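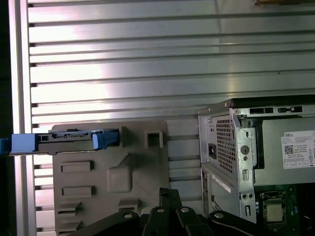 Wrist camera loses the drive bay during hand-guided demos

Posted in Teaching and Demonstration, 2019-03-22

We are teaching an arm to take a hard drive in its carrier out of an open desktop case and park it on a fixture on the wall beside the case. The same arm, the same gripper and one wrist camera are used for every run. I have 607 demonstrations recorded by remote control (a Ponik hand controller, position mode) and 129 recorded by hand guiding, with the operator holding the forearm.

The policy trained on the remote set gets to the bay and then hunts back and forth over the latch. The policy trained on the hand-guided set goes in with more confidence but twists the carrier on the way out. Mixing the two sets is worse than using either one alone. Joint data is logged on the same clock as the camera. Force is logged at the wrist only.

My questions are whether the two kinds of demonstration can be mixed at all, and whether I should stop recording by hand. Each hand-guided run takes less time, so I would like to keep it if I can.

Oakley

Tia Marsden

They can be mixed, but check what you are using as the action. With remote control, the commanded pose leads the measured pose, and the difference between them is what pushes on the latch. With hand guiding there is no command. Most loggers fill that field with the next measured pose, so the push is missing from the data. If you train on both, the same picture is paired with two different meanings of "action." Add a flag for the source and give it to the policy as an input, or convert the remote set to measured poses and let a force controller supply the push.

The twist is a separate problem. A person holding the forearm puts torque into the wrist, and the operator corrects it without noticing. Plot wrist torque for ten hand-guided runs from first contact to release. If it changes sign before the carrier is clear of the bay, those runs are teaching the twist.
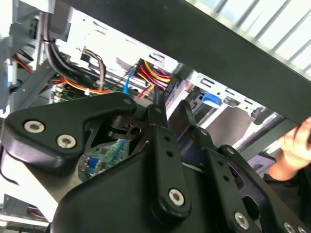 Keep the operator's hands off everything past the last joint and check the cables as well. A loose bundle near the bay moves from run to run, and a policy trained on few demonstrations will pick up on it. I would vary the cable position on purpose in the next batch.

As for the hunting, look at the pauses. Remote operators stop above a latch to line up. If you keep those samples, the policy learns that standing still is correct. Drop any sample where the tool moves less than your noise floor, except while the gripper is closing. On our Voneck cell that left 597 usable runs and the hunting was much reduced.

Nestum

just record more. we had 400 and it was fine

Tia Marsden

400 of which kind, and of what task? Count alone will not fix a mismatch in the action field.
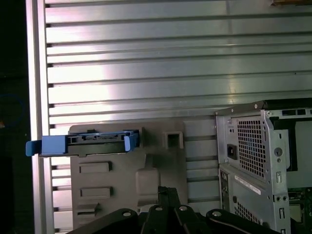
Oakley: I checked, and the logger does fill the command field with the next measured pose when the arm is in guide mode. I will add the flag and retrain before recording anything else. Torque changes sign in seven of the ten runs I plotted.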